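Workshop notebook – soft storage and floor
Apr 12, 2018
Entered by: Itzel Meléndez
Also present in the morning: Delphine Ridgeway

Carried over from last entry

Still waiting on the second roll of liner from Bunnag. They have the order, number 3684, and say it is in the next shipment. I have enough of the old roll to do two more small liners or one large one. Going to hold it for the large one unless Delphine needs a small one for the Feltbridge order.

The sewing machine tension is still off on thick layers. I ran a test strip on four layers of liner plus the edge binding and got loops on the underside after a couple of inches. Dropped to a slower speed and it was better. New needle went in before lunch. Have not retested on the full thickness.

Morning – where the baskets go

Delphine wants the soft goods off the open shelf. The dust from the cutting table gets into them, and the shelf is the first thing people see when they come in. We talked about lidded bins (the Plullby ones) and about using our own baskets. Bins stack, baskets don't. On the other hand a bin with a lid on it stays shut, and people put things on top of it, and then nothing gets put away.

Decided to try baskets on the floor for a couple of weeks. If they get kicked around, we go to bins.

Measured the wall space between the door and the first bench. Room for three of the long baskets end to end, or four if they go short side out. Short side out sticks into the walkway too far for the cart. Three, then.

Liner test

Cut a new liner for one of the long baskets using the revised pattern. Changes from the last pattern:

Corners are now boxed, where before they were pinched and tacked. Takes longer to sew but the bottom sits flat.
Extra half inch on the long sides for the turnover at the rim.
No ties. The ties on the old one came undone every time the liner went through the wash.

Fit was good on three corners. The fourth was tight and I had to let out the seam and resew it. I think I marked that corner from the wrong edge. The pattern piece has now been notched so it can't be flipped.

Weighed the finished liner on the parcel scale: 235 grams. Heavier than I wanted. The boxed corners have a lot of seam allowance in them and I could trim that down. Delphine says leave it alone until after a few washes, in case it frays.

Washed one scrap on hot and one on warm, both dried on low. Hot scrap shrank enough to see without measuring. Warm scrap looked the same as it went in. Write WARM ONLY on the care tag.

Packing

The basket for soft goods is the cream and beige woven one with the pale liner. I wanted to see how it holds up with things pushed in close together, the way people will really fill it, so no folding into squares and no lining things up. The turquoise piece is in one end, bunched up, with the navy one down beside it against the woven side. Both are soft and give way when something else goes in next to them, so they make good filler at the end.

On the gray carpet the pale liner is easy to spot from the door. The dark things disappear a bit once they are down against the side, and the bright ones don't. Worth remembering when we decide what goes in which basket. If all the navy and black went in one basket together, I would be digging in it all day. 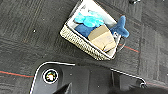

Floor

The carpet tiles with the thin red-orange lines were put down in October and I have not written anything about them until now, so a few notes.

Low pile, which is good for the baskets. They slide if you push with a foot and don't catch. On the old rug they tipped.

There is a patch that looks lighter and grainier than the tiles next to it. I don't know if that is wear or a tile from a different batch. Delphine thinks wear. We have spares from the same box, so the test is to put a spare down beside it and compare in daylight. Not done yet.

Lint shows. Every bit of white thread from the cutting table shows up on that gray. Vacuum at the end of the day and not at the start, or it gets walked into the tiles overnight and in the morning. The brush head works better than the flat one. Empty the canister before it reaches the line, it loses suction well ahead of that.

I tried using the red lines as a guide for where the baskets should sit. Doesn't work. They are not spaced evenly along that wall and don't run where I would want them. Will put down tape if we need a mark.

Slide test

Loaded one long basket with offcuts to a bit more than 1000 grams and pushed it along the wall and back until I was bored of it. Looked at the underside after. No snags in the weave, some gray fuzz picked up from the carpet. The fuzz came off with a lint roller.

Then the same with the load all at one end. The basket wanted to turn as it went. Same thing will happen when somebody packs all the heavy stuff on one side and shoves it. I don't see a fix apart from handles, and handles would mean going back to Nuvesska for a different basket. Their sheet lists one with rope handles, item 846, a little shorter than ours. The liner pattern would need to be redrawn for it. Not keen.

Afternoon

Delphine left after lunch for the fabric pickup. I sewed the binding on the second liner and stopped at the last side when the bobbin ran out. Only white left is the thin thread, and I don't want to mix the two on one seam. Added thread to the list.

Sorted the offcut drawer while I was stopped. Kept anything bigger than a hand. Smaller pieces went in the stuffing bag, which is nearly full and should go out or get used. Feltbridge might take it – they asked in the winter if we had clean scraps. I will write to them.

Found the missing rotary blade in the drawer, in its sleeve. It is now in the blade tin where it belongs. Please put it back there.

Labels

We need labels on the baskets or this falls apart in a week. Options:

Card tag on a loop through the weave. Easy to change, tears off.
Fabric tag sewn to the liner turnover. Stays put, but when the liner is in the wash the label is too.
Clip-on label holder. Have to buy them.

Going with card tags for the trial. Delphine prefers sewn. We can do sewn once we know what each basket is for.

To do

Retest tension on four layers with the new needle
Thread, white, the heavier one
Write to Feltbridge about scraps
Spare tile next to the light patch
Finish last side of second liner
Card tags for three baskets
Ask Bunnag for a ship date, they said next shipment but gave no day

Note added at closing: the cart does clear the baskets along the wall with the long side out. Tried it loaded with the big bolt on top and it went through. Tight at the door end, so that basket may have to come in a hand's width toward the bench.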